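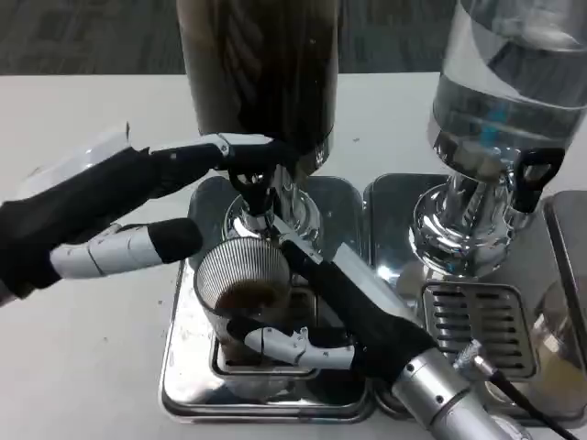
How does a robot know when to pour?

At the Urkel workshop in Wudberg, a robot with two hands is learning to serve drinks. The robot hands are only half of the robot. The other half is a program called Prarkero, and it has 744 small rules inside.

First, Prarkero must find the cup. A clear cup is difficult, because the colour of the table shows through it. The program looks for the rim and for the thin lines on the side. Then it tells each finger where to go.
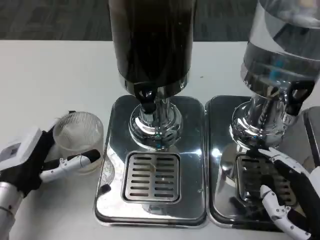
Page last changed: February 16, 2018

Next comes the plan. Prarkero cuts the job into 9 little steps, such as "hold the cup" and "press the lever". It checks every step before it starts the next one. If a check goes wrong, the hand stops and the program makes a new plan.

When the dark drink runs down into the cup, one finger is at the black lever. The program must choose the right moment to let go. This part is called control.

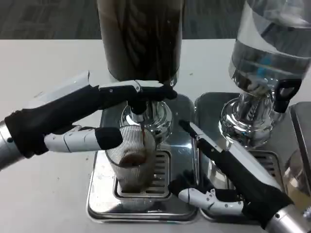 Try it at home

Write the steps for filling a glass of water. Ask a friend to do only what you wrote. Did you forget a step?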